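Begehung Werkstatt und Lager Namley, 8. August 2019

Grundlage: interne Prüfliste, Fassung vom Januar. Bewertung: i. O. = in Ordnung, M = Mangel, n. g. = nicht geprüft.
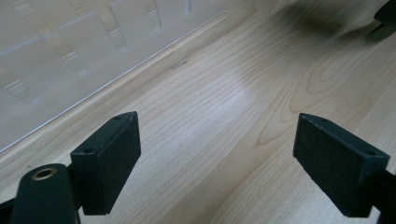

Geprüft wurden das Erdgeschoss, das Lager im Anbau und der Außenbereich bis zum Tor. Der Keller war am Tag der Begehung wegen der Arbeiten an der Heizungsleitung gesperrt und wird nachgeholt. Mängel aus der letzten Begehung sind mit (alt) gekennzeichnet.

## 1. Flucht- und Rettungswege

- [x] 1.1 Ausgang Straßenseite frei und von innen ohne Schlüssel zu öffnen: i. O.
- [ ] 1.2 Ausgang Hof: **M (alt)**. Die Tür klemmt unten und geht erst beim zweiten Drücken auf. Das Türblatt schleift auf der Schwelle, die Spur ist gut zu erkennen. Abhobeln reicht vermutlich nicht, das obere Band hat Spiel.
- [x] 1.3 Flurbreite durchgehend eingehalten: i. O. Der Aktenschrank, der im Januar noch vor dem Büro stand, ist weg.
- [ ] 1.4 Rettungszeichen beleuchtet: **M**. Leuchte über der Hoftür ohne Funktion, auch nach Betätigen der Prüftaste. Akku oder Leuchtmittel, wurde vor Ort nicht weiter untersucht.
- [x] 1.5 Flucht- und Rettungsplan ausgehängt: i. O. Der Plan zeigt allerdings noch die alte Trennwand zwischen Lager und Packraum. Bei der nächsten Änderung mit korrigieren.

## 2. Brandschutz

- [x] 2.1 Feuerlöscher vorhanden, Plombe und Prüfplakette: i. O., auch im Anbau.
- [ ] 2.2 Feuerlöscher frei zugänglich: **M**. Vor dem Löscher im Packraum standen Kartons mit Bratcombe-Füllmaterial. Wurden während der Begehung weggeräumt. Trotzdem als Mangel geführt, es ist dieselbe Ecke wie beim letzten Mal. Vorschlag: Bodenmarkierung.
- [x] 2.3 Brandschutztür zum Anbau schließt selbsttätig: i. O. Kein Keil gefunden.
- [x] 2.4 Rauchmelder, Sichtprüfung: i. O.
- [ ] 2.5 Lagerung brennbarer Flüssigkeiten: **M**. Im Sicherheitsschrank steht ein Kanister ohne Etikett. Inhalt klären, danach kennzeichnen oder entsorgen. Nicht umfüllen, bevor das geklärt ist.
- [x] 2.6 Putzlappenbehälter mit Deckel, geleert: i. O.

## 3. Elektrische Anlagen und Geräte

- [x] 3.1 Verteilerschrank geschlossen, Beschriftung lesbar: i. O. Stromkreis 42 ist handschriftlich nachgetragen, bitte in das Verzeichnis übernehmen.
- [ ] 3.2 Ortsveränderliche Geräte mit gültiger Prüfung: **M**. Wasserkocher im Aufenthaltsraum und Heißluftgebläse im Packraum ohne Plakette. Beide bis zur Prüfung aus dem Verkehr gezogen.
- [ ] 3.3 Keine hintereinandergesteckten Mehrfachsteckdosen: **M (alt)**. Im Büro nach wie vor zwei Leisten in Reihe. Eine zusätzliche Wandsteckdose ist bei der Firma Lim angefragt, ein Termin liegt noch nicht vor.
- [x] 3.4 Leitungen ohne sichtbare Beschädigung: i. O. Die geflickte Verlängerung aus dem Hof wurde ersetzt.
- [x] 3.5 FI-Schutzschalter, Prüftaste: i. O.

## 4. Arbeitsplätze und Verkehrswege

- [x] 4.1 Beleuchtung ausreichend: i. O. An der Packstation 512 Lux gemessen, kein Handlungsbedarf.
- [ ] 4.2 Boden eben und rutschfest: **M**. Vor der Rampe hat sich eine Fliese gelöst, Kante steht hoch. Vorläufig abgeklebt. Das Klebeband hält dort unter dem Hubwagen nicht lange, also bitte zeitnah neu verlegen.
- [x] 4.3 Tische und Arbeitsflächen standsicher: i. O.
- [x] 4.4 Stühle ohne Schäden: i. O. Der Stuhl mit der gebrochenen Rolle ist entsorgt.
- [ ] 4.5 Raumlüftung: **n. g.** Das Gerät war abgeschaltet, der Schlüssel zum Bedienkasten lag nicht vor.

## 5. Regale, Leitern, Hubmittel

- [x] 5.1 Belastungsschilder an den Regalen: i. O. Zulässig sind 200 kg je Fachboden. Das gilt auch für die neuen Gridoleo-Regale an der Rückwand.
- [ ] 5.2 Regale gegen Kippen gesichert: **M**. Regal 2 im Anbau ist nur auf einer Seite an der Wand befestigt. Bis zur Nachbesserung die oberen Böden leer lassen.
- [x] 5.3 Schwere Teile unten gelagert: i. O.
- [x] 5.4 Leitern mit Prüfvermerk: i. O. Die Stehleiter im Lager hat neue Füße bekommen.
- [ ] 5.5 Handhubwagen: **M**. Absenken ruckelt, leichter Ölaustritt am Zylinder. Darf bis zur Instandsetzung nicht benutzt werden, ein Sperrzettel ist angebracht.

## 6. Erste Hilfe und Unterweisung

- [x] 6.1 Verbandkasten vollständig: i. O. Die Rettungsdecke läuft zwar nicht ab, ist aber an der Falz eingerissen. Beim nächsten Nachfüllen tauschen.
- [x] 6.2 Verbandbuch liegt aus: i. O. Ein neuer Eintrag seit der letzten Begehung, Schnitt am Finger beim Öffnen von Umreifungsband.
- [ ] 6.3 Aushang Ersthelfer aktuell: **M**. Die Durchwahl auf dem Aushang ist nicht mehr vergeben.
- [x] 6.4 Unterweisungsnachweise: i. O. Für die Aushilfen fehlte zunächst ein Blatt, wurde nachgereicht.
- [x] 6.5 Augenspülflasche, Haltbarkeit: i. O.

## 7. Außenbereich

- [x] 7.1 Tor, Quetschkantensicherung: i. O.
- [x] 7.2 Feuerwehrzufahrt frei: i. O. Zum Zeitpunkt der Begehung kein Fahrzeug auf der Sperrfläche.
- [ ] 7.3 Regenrinne und Ablauf: **M**. Ablauf neben der Rampe verstopft, das Wasser steht bis an die Schwelle. Vor dem Winter erledigen, sonst friert es genau auf dem Laufweg.
- [x] 7.4 Außenleuchten: i. O.

## Reihenfolge der Mängelbeseitigung

Sofort: 1.2, 1.4, 2.5, 5.2. Der Hubwagen (5.5) bleibt gesperrt, bis ein Nachweis über die Reparatur vorliegt.

Innerhalb von vier Wochen: 3.2, 3.3, 4.2, 6.3. Bei 3.3 bitte notfalls ein zweites Angebot einholen.

Bis zur nächsten Begehung: 2.2 (Bodenmarkierung), 7.3, Korrektur des Plans aus 1.5.

Nachzuholen sind der Keller und Punkt 4.5. Für beides wird vorher ein Schlüssel hinterlegt. Erledigte Punkte bitte in der Liste im Büro abzeichnen, mündliche Rückmeldungen werden nicht übernommen.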